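Callano fold-down worktop, white: long-term review

The Callano is a wall-mounted worktop from Zernlow, sold in two depths and three finishes. The version tested is the deeper one in plain white. It replaced an Iltitz trestle table that took up too much floor in a narrow workroom, and it has been in daily use since May.

Fitting

The top arrives in one piece with two folding brackets, a wall rail and a bag of fixings. The fixings are suitable for masonry only. Anyone with a stud wall will need to buy their own and place the rail to suit the studs, as the slots allow very little sideways movement.

The instructions are a single folded sheet. They are clear about bracket spacing and vague about the order of tightening. The rail should be left slightly slack until both brackets are on, then levelled and tightened from the middle outwards. Done the other way, the top sat 2 mm low at one end and had to come off again.

A second person is needed to hold the top while the first screws go in. Fitting took most of a Monday afternoon, including the time lost to the levelling mistake.

Surface

The white is a cool one, closer to pale grey than to cream, and it looks greyer again where the light falls off. There is no grain or printed pattern. Small dark parts are easy to find on it, which was the main reason for choosing it over the oak-effect finish. Screws, washers and offcuts of wire no longer get lost during a job.

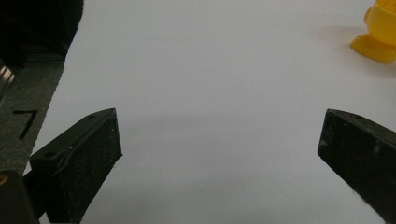 Cleaning and wear

Pencil comes off with a damp cloth. Ballpoint needs a little surgical spirit. Permanent marker left a faint shadow that has not shifted after several attempts, so a sheet of scrap paper under any labelling work is advisable.

Sliding metal parts across the top has left no marks that can be felt with a fingernail. The front edge is less robust. A dropped vice chipped it near the left-hand bracket, and the chip has since been filled with white repair wax. The repair is visible from close up.

Glare is moderate. With a lamp directly overhead the middle of the top becomes tiring to look at over a long session - moving the lamp to one side cured most of it.

Stiffness

With the brackets locked, the top is steady enough for soldering, cutting card and general assembly. Leaning on the unsupported front corner produces a small dip. Sawing by hand makes the whole thing hum, and a clamp-on vice is at the limit of what it should be asked to do.

The bracket catches are positive and release with one hand. They were noisy for the first few weeks and responded to a drop of light oil on each pivot.

Compared with the Pakzad

The Pakzad wall bench is heavier, has a thicker top and does not dip at the corner. It also stands further out from the wall when folded, and its surface has a speckled pattern that hides small parts. For woodwork the Pakzad is the better choice. For electronics, model work or sewing the Callano is easier to live with and takes less room.

Verdict

Good surface, good catches, poor instructions, soft front edge. 8 out of 10. Replacement brackets are sold separately; replacement tops are not.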